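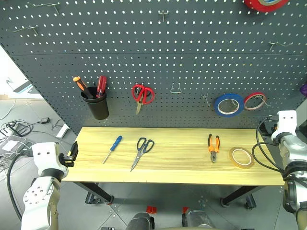
Sandra Ashworth would hang everything. Her view, left on the first draft of this page, is that a tool lying on the table at the end of a shift is a tool somebody else will spend ten minutes hunting for, and that a cup is a poor home for anything with a point on it. Her note has been worked into the rules below, except for the part about the cup.

# Stulwood bench: tool board and table

This file covers the small bench at Stulwood: what belongs on the pegboard, what belongs on the table, and how to put it back. The inventory sheet is in `bench.csv`. The Furnival bench has its own README and a different set of hooks, so don't copy one to the other.

## Where things go

| Item | Place |
|---|---|
| Screwdriver, orange and black handle | black cup, left side |
| Screwdriver, clear red handle | black cup, left side |
| Scissors, red handles | hook right of the cup |
| Blue tape | long hook, right side |
| Red tape | long hook, outside the blue |
| Screwdriver, blue handle | cup |
| Scissors, dark handles | free hook near the middle |
| Pliers, orange and black handles | free hook near the middle |
| Tan tape | long hook if there is room, otherwise the drawer |

Scissors hang by the finger loops with the blades down. Screwdrivers go in the cup shaft first.

## Measurements

- Long hook to table: 595 mm
- Table height: 700 mm

The table height was measured in January, after the feet were changed. Older copies of this file say 630 mm. Ignore that. 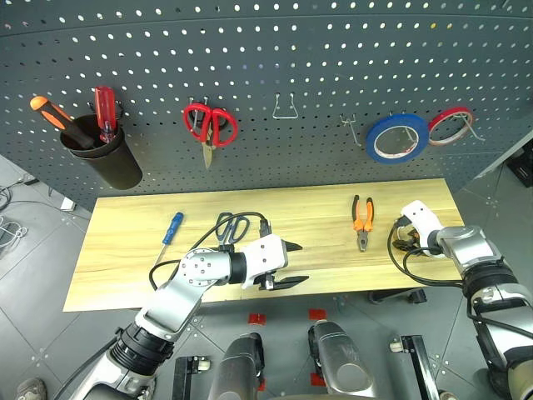 The two hooks near the middle are not the same. The bent one takes scissors without trouble. The smaller one, lower and to the right, is angled down, and heavy pliers can slide off it if the handles are closed. Open the handles a little before hanging them. If they still slip, leave them on the table with the jaws toward the front edge and make a note in the sheet.

## Clearing the table

1. Put the screwdriver away first.
2. Hang the scissors, then the pliers.
3. Check the tape for a loose end and fold it under before storing the roll.
4. Wipe the wood along the grain with a dry cloth. No spray.

## Columns in `bench.csv`

- `item`: short name, lower case
- `color`: handle color, or tape color for rolls
- `place`: `cup`, `hook`, `table` or `drawer`
- `note`: free text, may be blank

Spare hooks are ordered from Serkska under the Claltmont account. Replacement tape comes out of the same budget. Add a row before you add a tool.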